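Why Do Clothes Get Wrinkly? (And How Folding Helps)

A clean shirt can go into a heap at breakfast and come out at lunch looking like something a goat has thought about eating. The shirt didn't go anywhere. It had no adventures. So where did all those lines come from?

To find out, we need to look very closely at cloth, which is a much busier place than it seems.

Cloth is made of threads

Threads are made of even thinner hairs called fibers. In a woven cloth, like a bedsheet, the threads go over and under each other, like a basket. In a knitted cloth, like a T-shirt, they make rows and rows of tiny loops. Pull gently on the bottom of a T-shirt and you can feel the loops stretch. Please don't do this to your brother's T-shirt while he is inside it.

When you bend cloth, you bend the fibers too. If you let go right away, most of them spring back. If you leave them bent, with a few heavy things piled on top, some of them settle into their new shape. Cloth on the floor is very good at this. It has nothing else to do all day.
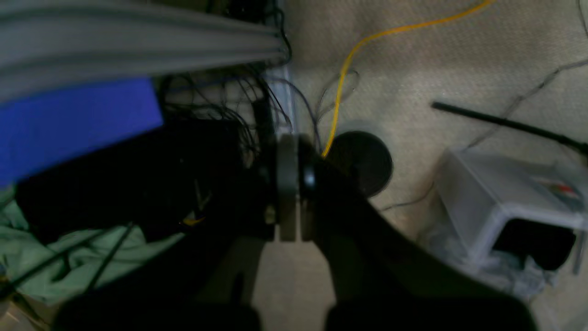

Stollik wants to know whether a towel gets wrinkled too, and if it does, why no one in the house ever gets told off about it. Good question, Stollik. Towels do bend, but most of them are covered in little loops of thread that stick up and hide the lines. Towels get away with a lot.

Water makes it worse (and then better)

Cotton fibers are made of long, long chains of tiny bits called molecules. The chains hold on to each other with weak little grips. Water sneaks in between them and loosens the grips, so the chains can slide. When the water leaves, they grip again wherever they happen to be. If the shirt dried in a ball, they grip in the shape of a ball.

An iron does the same trick on purpose. Heat and steam loosen the grips, the iron presses the cloth flat, and the cloth cools down that way. Irons are hot enough to hurt you badly, so that job belongs to a grown-up, who will be thrilled.

Find the edges first

Before you can fold anything, you have to know what it is. A bunched-up garment keeps this a secret. It could be a shirt. It could be shorts. Dark clothes are the sneakiest, as their folds don't make shadows that are easy to see. Lay the whole thing on a table, hold it in two places, and gently pull your hands apart until an edge shows up.
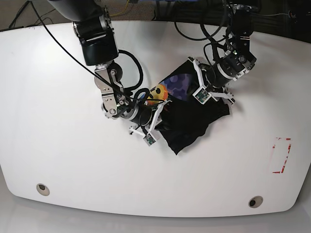
Once you have one edge, follow it with your fingers until you get to a corner, a sleeve or a neck hole. A neck hole is a great find. The shoulders are right next to it, and now you know which end is up.

Then do this:

Put the shirt face down and smooth it from the middle out to the sides.
Fold one side in toward the middle, sleeve and all.
Do the same with the other side.
Bring the bottom up to the neck.

Your first try may look like a sandwich someone sat on. Shake it out and start over. The shirt won't mind.

What if it's twisted?

Sometimes one end of a garment rolls up like a rope while the other end stays in a floppy heap. Don't tug hard on both ends, or the rope gets tighter. Hold the floppy end and let the rest hang down. Gravity will do some of the untwisting, and it works for free.

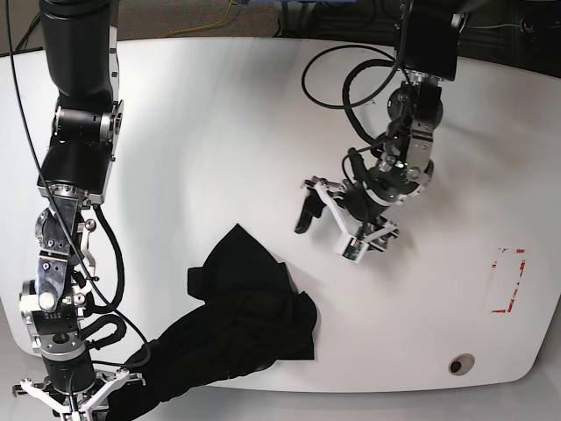
Pradis wrote in to say that rolling shirts up is faster than folding them and that the whole page should have been about rolling. Rolling does work well, Pradis, as long as the shirt is flat before you begin. A rolled-up wrinkle is still a wrinkle.

Shares: 60
Comments: 9

More to read
Where Does the Other Sock Go?
Why Is Wet Cloth Darker Than Dry Cloth?
How a Zipper Holds On
What Is Lint, and Why Is It Always Gray?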